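Veltcombe Homes Board > Rooms and Furniture > White desk unit against a brick wall, fix it or leave it freestanding?

Posts 1 to 7 of 7

brackenlea
Hi all, long time reader, hardly ever post. We've got a tall white unit in the back room, the sort with a desk recess in the bottom, open cubbies up the right side and a cupboard door top left with an arch cut out of it and a wavy edge. I love it, my other half says it belongs in a doll's house. It came with the flat when we moved in last March and it's up against bare red brick. I want to know two things. Can I fix it properly without wrecking the brick, and would you board in the back of the desk part or leave the brick showing?

Malsha Liyanage
Leave the brick! We had ours boarded in and it looked like a school locker. As for fixing, drill into the mortar and never the brick face, you can always repoint a mortar hole.

gerrards_shed
Have to disagree with Malsha on the mortar. Old lime mortar crumbles the minute you look at it and the plug just spins. Go into the middle of a sound brick, slowly, hammer off to start with. I've put up over 300 brackets in my time and the ones that came loose were all in the joints.

brackenlea
Oh great, one of each. The bricks are a right mixture, some pale tan and some properly rusty, so I've no idea if they're all the same hardness. The wall next to it is plain light grey and I did wonder about moving the whole lot round there instead, but then I'd lose the look of white on brick, and that's the bit I like best.
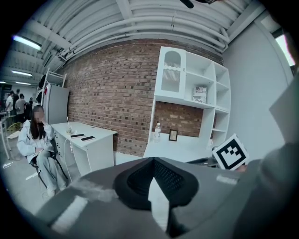

The desk is only a perch really, water bottle, a little picture frame, and whoever needs to answer emails. What I can't get right is the cubbies. They either look bare or like a jumble sale. I priced up some Grerna baskets and it came to 58 for a set, and I'm not sure I want baskets hiding everything anyway - half the point is that they're open.

Tarcísio Paiva
58 for baskets, no chance. Leave two or three cubbies with nothing in them and put small things in the others. Mine's a Malabanan one from 2000 and it's had nothing but paperbacks and one ugly jug in it for years. And please do fix it to the wall, whichever way you go. Tall and narrow with a desk someone leans on, I wouldn't risk it.

Malsha Liyanage
Gerrard, I did say you can repoint it! Ours has been in the joints since we moved in and hasn't budged. But if the mortar's soft then fair enough, go for the brick. Scratch it with a key first and see what comes out.

brackenlea
Right, tried the key. Sandy at the bottom, solid as anything higher up, so you're both right, which helps me not at all. I think it'll be brick for the top two and I'll get some Rosen angle brackets, the long ones. Still no baskets. The arched door is staying too, he's been told. Does anyone know if white brackets come in that size or am I painting them?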